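About us

Odport Robotics Club is a student club run from the second floor of the engineering building. We work on two-armed handling: getting a pair of arms to do jobs that people do with both hands without thinking much about it. Members come from mechanical engineering, computing, design and one or two from languages.

The club was set up by Vimala Poojary, who still looks after it and teaches the autumn introduction. There are 50 members at present. You do not need to have built or programmed anything before you join.

Our main project this year is called Didulano. The task is paper folding. Paper is cheap and thin, and it creases where you do not want it to, so it shows up poor grip and poor timing very quickly. Each group writes its own folding sequence, runs it on the arms and keeps a log of every attempt. The shared log now holds over 2000 attempts, good and bad, and new members start by reading through part of it.

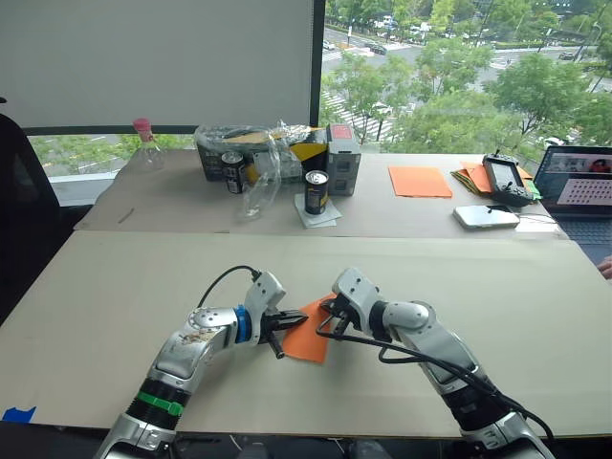
Both arms at work on a sheet of orange paper.

A second group, Drusent, works on the software that lines up the two arms before a run. It meets separately but uses the same bench, so please check the booking sheet.

In May we hold an open afternoon from 2 pm, when visitors can watch the groups run their sequences and ask questions. Families and school parties are welcome.

Membership is free to students of the school. New members complete a short safety session before using the arms. To join, speak to Vimala or leave your name at the engineering office.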